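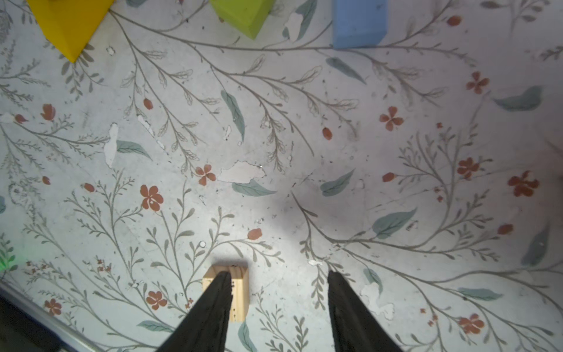 Macarena Tapia has dyed fingernails and a kettle that takes for ever, so by the time we sit down I've already had a good nose round her workroom and asked three questions I meant to save for later. She draws plants for a living. Well, she draws plants, turns them into repeating patterns, and then those patterns end up on curtains and wipe-clean tablecloths and, once, the lining of a very expensive suitcase. You may well have eaten your tea off one of her ferns.

I'd wanted to talk to her ever since my sister bought a length of Usurero, her hedgerow print, and we spent most of a Christmas lunch arguing over where the pattern started again. (My sister said at the sprouts. I said the gravy.)

"Oh, I love that," she says, when I tell her. "It's at the bramble with the broken leaf. Find that and you've got it. There's always one thing that gives it away, and I'm afraid I usually leave it in on purpose."

She didn't set out to do any of this. She trained as a bookkeeper, hated it quietly for 4 years, and took an evening class in botanical drawing with a teacher called Josefina Yáñez, mainly because the class was warm and her flat wasn't. "Josefina made us draw the same onion for a whole term. The same onion! By the end it had a shoot on it as long as my hand and I knew it better than I knew my cousins. I was furious with her, and I've never drawn as well since."

So how does an onion turn into a tablecloth? Slowly, is the short answer. She begins outside with a pencil and a cheap pad, and she's not fussy about where. Car parks are good, she says, especially the scruffy edges. She'll fill a pad with bits: a seed head, the way a stalk joins, a leaf that something has been chewing. Then she goes home and ignores it all.

"I have to forget what I was pleased with," she says. "If I go straight to the desk I just copy out my favourite one and put everything else round it like guests at a wedding. You end up with a star in the middle, and a star is a disaster in a repeat. You see it again and again and again, and it looks like spots."

I hadn't thought about that, and she's off, up on her feet and pulling rolls out of a rack to show me her failures. She keeps them all. One has a poppy in it that does, from across the room, look exactly like measles. Another has a slanting gap running right through the leaves. "We call that a road," she says. "You don't notice it on the drawing. Then somebody hangs three metres of it and there's the M6."

The cure is dull and takes ages. She prints the drawing small, tapes up as many copies as will fit on the wall, and stands at the far end of the corridor with her glasses off. Anything that jumps out gets moved, or turned, or has a bit of grass drawn over it. Then she does it again. A simple design might go through 20 rounds of this before she's happy, and the hedgerow went through a good many more, which she blames on the rosehips.

Is it all done by hand, I ask, or is there a computer in it somewhere? She pulls a face. There is, of course there is, and she's not sniffy about it. The drawing is ink on paper, the scanning happens at a copy shop round the corner, and the joining up is done on a screen by Santino Villalba, who shares the workroom and also colours most of the designs. He's at the other desk with headphones on the whole time I'm there, and takes them off just once, to say that she's wrong about the rosehips.

"It was the ivy," he says, and puts them back on.

Colour is the part they fall out over. Macarena draws in black and would happily leave it there. Santino thinks a plant pattern lives or dies on its greens, and that most people choose greens that are far too clean. He mixes a little brown or pink into nearly everything. There's a design of theirs called Inier, all grasses and sorrel, that sold hardly at all in its first colouring, a fresh sort of salad green. He redid it the following July in a murky olive with a putty background and they had to reorder before the summer was out. Same drawing, not a line changed.

"I was a bit put out, to be truthful," she says. "I'd decided it was a bad drawing. I'd said so to people!"

Most of the printing goes to Urrutia, a family works that will run up to 700 metres for them at a go and doesn't mind a phone call about a shade of grey. The coated cloth is done elsewhere and she's less romantic about that, though she has a soft spot for it. It's the version people live with. Linen gets folded away for best. The wipe-clean stuff gets homework and paint and hot pans and the cat.

"I went to a friend's house and hers had a knife cut right through a foxglove," she tells me, looking delighted. "Years of sandwiches. I asked if I could have it when she was done with it, and she looked at me as if I'd asked for her bins."

We get on to the plants themselves, and whether it matters that they're right. She goes a bit careful here. She isn't a botanist, and she has had letters. The best was from a reader of a gardening newsletter, Afaf Sleiman, who wrote two pages explaining that the clover in one design was flowering next to something that would have been over by then, and enclosed pressed examples. Macarena rang her up. They've been going on walks together ever since, and Afaf now sees every drawing before it leaves the building.

"She's ruthless. She'll say, that's lovely, but that leaf is on the wrong side. And I'll say, who will know? And she says, I will."

Does she put it right? "Every time. It's quicker than arguing."

The new one, which she lets me see but not photograph, is called Kiveck, and it's all winter stuff: bare twigs, catkins, dead cow parsley with its little umbrella ribs. She's been at it for months. She reckons she made 1,000 drawings for it if you include the scraps, and she does include the scraps, because they're in a box under my chair and I've been resting my bag on them. There's very little in it that you'd call pretty. I thought it was smashing. She's worried it'll look like cracks in a ceiling.

I ask what's on her own table at home, expecting the hedgerow or the ferns, and she starts laughing before I've finished.

"Stripes," she says. "Blue and white stripes, from the market. I can't be looking for the join while I'm having my toast."

On my way out she makes me stand at the end of the corridor with my glasses off and tell her whether anything jumps out. I said the second catkin from the left. She went and got her pencil.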